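Small Things, Shared Desks: Sorting Loose Items in a Student Work Room
Final report, Group 4
Jade MacPherson, Wilmer Palomino, Delia Cozma
Advisor: Fredy Mosquera
April 2016

1. Background

The work room on the second floor is used by three courses and the print club. Small items get left on the desks and end up in a box under the sink. When our group started in September, the box held 453 items. Most were pens, erasers, packets and craft supplies. The department had spent 400 dollars on new supplies the year before, and part of that went to things already in the box.

Our question was whether a small drawer unit on each table would cut down on what gets left out, and which kinds of items people would put away in it.

2. Method

We compared two units. The first, which we called Endano, had deep drawers and no top tray. The second, Gronora, had an open tray with compartments and two shallow drawers below. Each was used for five weeks. At closing time one of us wrote down every loose item on the tables and what type it was. Over the ten weeks we logged 1709 items. Delia entered the sheets and Wilmer checked them. Two sheets from week three were lost and we left those days out.

We also asked users to fill in a short form. Eliécer Ñahui from the print club helped us hand it out.

3. Results

Fewer items were left out in the Gronora weeks. Most of the difference came from very small items such as clips, rings and single packets. People dropped these in the tray on their way past. With Endano they had to open a drawer, and several wrote on the form that they did not bother.

The drawers in both units were used less than we expected. In Gronora the lower drawer was often empty at closing.

Items that were too long or too bulky for the tray stayed on the table with either unit. Rolls, sponges, stamp pads and soft toys made up most of this group. Labeling the drawers in week eight made no difference to them. 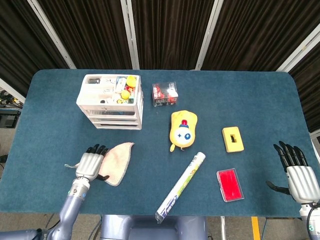

Figure 1. Drawer unit with small items in the top tray. The stamp pad, sponge block, plush toy and roll of plastic wrap are out on the table.

4. Discussion

A tray works for things that fit in a hand. For the rest, we suggest one open bin per table, wide enough to take a roll lying flat. We did not have time to test this. The log also depends on who was closing, and Jade tended to count a packet and its contents as one item while the others counted two. We corrected this from week four on.

5. Next steps

Keep the Gronora units. Try the bins for one term and use the same log sheet, which is in Appendix B.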